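Recording Shirt Folding With Hand-Held Grippers: Station Rules
Updated 1/13/18

These rules apply to every folding session at Irnudo. Read them once before your first shift and keep a copy at the table.
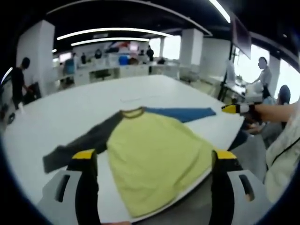 Before you start

Clear the tabletop of tools and spare clothes. Lay the shirt flat with both sleeves out to the sides. Close each gripper 5 times and check that the fingers meet evenly. If they don't, swap the gripper and tag the old one for repair.

During a take

Grip the fabric at the hem or sleeve only – never by the collar. Keep your bare hands off the shirt until the take is saved. If two people share a table, agree on who moves first and keep your forearms from crossing. Other staff stay one step back from the edge.

If the cloth slips, pick it up again with the gripper and carry on. Slips are useful and should be kept. Stop only if a finger jams or someone gets pinched.

After a take

Save it under the garment name from the Udeck list. Shake the shirt out before laying it down again. Change garments after 12 takes, and take a break after 100.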